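I bought the enamel tray for roasting vegetables. It has never met a vegetable. For the past 2 months it has been the official landing pad for whatever craft I've taken up instead of answering email, and at the moment that craft is cotton branches.

You know the ones. Every rental kitchen and dentist's waiting room has a tall jar of them in the corner, looking rural. Gundard sells a bunch for 76 dollars, and I stood in the store holding that price tag long enough for a clerk to ask if I needed water. Then I went home and decided I could make my own out of sticks and white fluff, like a reasonable adult with a mortgage.

My friend Noemí Arriaga makes these for weddings and gave me her method over the phone. Start at the top of the stick, wrap down, leave some bare wood, start again. "Fat at the bottom," she kept saying. "Fatter than you think." My first 6 looked like used Q-tips. I threw out 4 and gave the other 2 to my mother, who put them in a drawer.

I've stopped trying to make the clumps match. Folding the fluff over itself in thick ropes gives a better lump than rolling it, and a lump is what we're after.
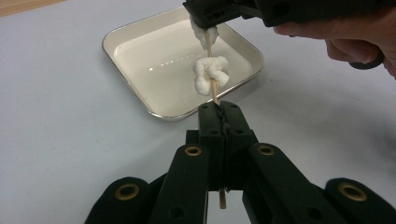
Carrillo, September

White fluff, white table cover, cream tray. I did not plan this well, and if I drop a piece I find it by patting around. Still, the lower clump has the right slouch to it - one long lobe hanging off the left side - and I'm leaving it alone before I improve it to death. The jar is next.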